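About Us

Welcome to Grudwood Cooking School! We're a small, family-minded school for home cooks on Khalaf Street in Sellirau, and we're so glad you found your way to our page. Pull up a chair, because we do tend to go on a bit.
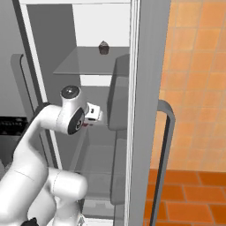
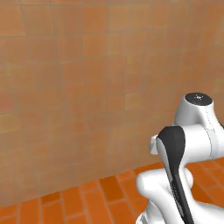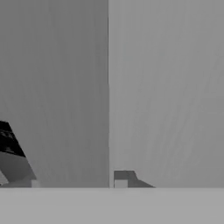 Written by Maya Awad, front desk and class bookings

The school began at Rasha Nassar's dining table. Rasha had cooked in hotel kitchens for most of her working life, and when she finally stopped, her neighbors kept knocking to ask how she got her rice so fluffy and why their lentil soup never tasted like hers. One Saturday she told three of them to come over at the same time so she would only have to explain it once. They stayed until dark, went home with full containers, and asked if they could come again the next week (they did, and they brought their sisters).

By the following January the dining table was hopeless. Rasha went in with her old friend Fasil Lemma, who had been baking bread for the shops on the east side of town and was tired of getting up at two in the morning. They rented the ground floor of the former Skullik button factory, painted it themselves, argued for a week over where the sinks should go, and opened the doors with eight students and one oven that ran hot on the left side. We still have that oven. Fasil says it makes the best flatbread in the building and won't hear a word about replacing it.

These days we teach all year round, and more than 1,000 people have taken a class with us. Some come for one evening and some have never really left. We teach weeknight dinners, bread, pickles and preserves, soups and stews, holiday sweets, and a very popular course called Starting From Nothing, for grown-ups who have never cooked so much as an egg and feel a little shy about it. Please don't feel shy! Walid Issa, who teaches that course, took it himself as a student after his wife went back to working nights, and he remembers exactly how it feels to stand in front of an onion and wonder which end to start from.

Our classes are kept to eight people. We've been asked many times to make them bigger, and we've thought it over, but Rasha likes to be able to taste from every pot, and she likes to know your name before you've tied your apron. You'll cook your own meal from start to finish, and then we all sit down and eat together at the long table. Dinner usually runs past closing time. We've given up pretending it won't.

We buy our vegetables from growers in the valley when the season lets us, and our flour comes from a mill Fasil has been using since his bakery days. The recipes are our own, collected over the years in a set of binders that Abla Mansour has been patiently typing up. She has reached number 397 and there's another shelf to go. Abla also runs our children's classes during the school breaks, where the dumplings come out in every shape you can imagine and the noise is really something.

If cost is a worry, do write to us. We set aside places in every term at a reduced price, or at no price at all, and you won't be asked to fill out a long form. Last year 255 of our students came to us that way – paid for by our holiday bake sale and by former students who drop something in the jar on their way out.

You don't need to bring anything but closed shoes and an appetite. Aprons, knives and ingredients are all included, and so is a copy of the recipes to take home. If you have an allergy or there's something you don't eat, tell me when you book and I'll pass it along to your teacher, who will work out a version of the menu for you.

Parking is behind the building, through the green gate. The bell sticks, so give it a good push. Gift certificates are available at the front desk or by mail, and new class dates go up at the start of each term. I answer all the booking messages myself, usually in the morning with my coffee, and I'm always happy to help you choose between the bread class and the soup class – though my advice tends to be both.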